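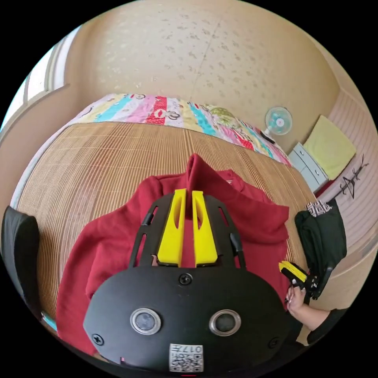 Progress report to Bepari, June 29, 2025

Work on the clothing and bedding part of the Silport grant continued this month. Garments are laid flat on the bed and folded before storage. We have spent $739 on shelving and bins.

The woven mat stays on the bed as the folding surface, with the quilt folded at the far end. Sweatshirts are folded sleeves first.

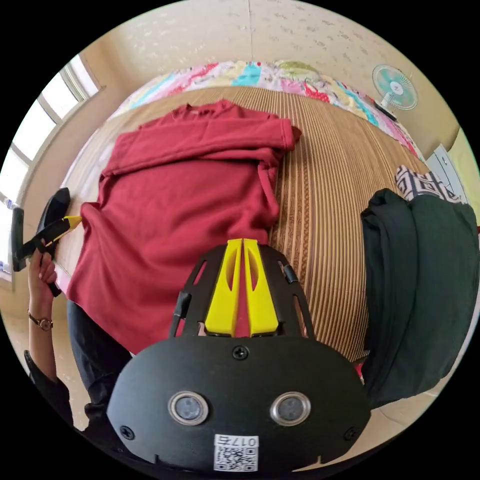
## Next period

- Label 20 bins
- Move winter items to Trestuvbridge in August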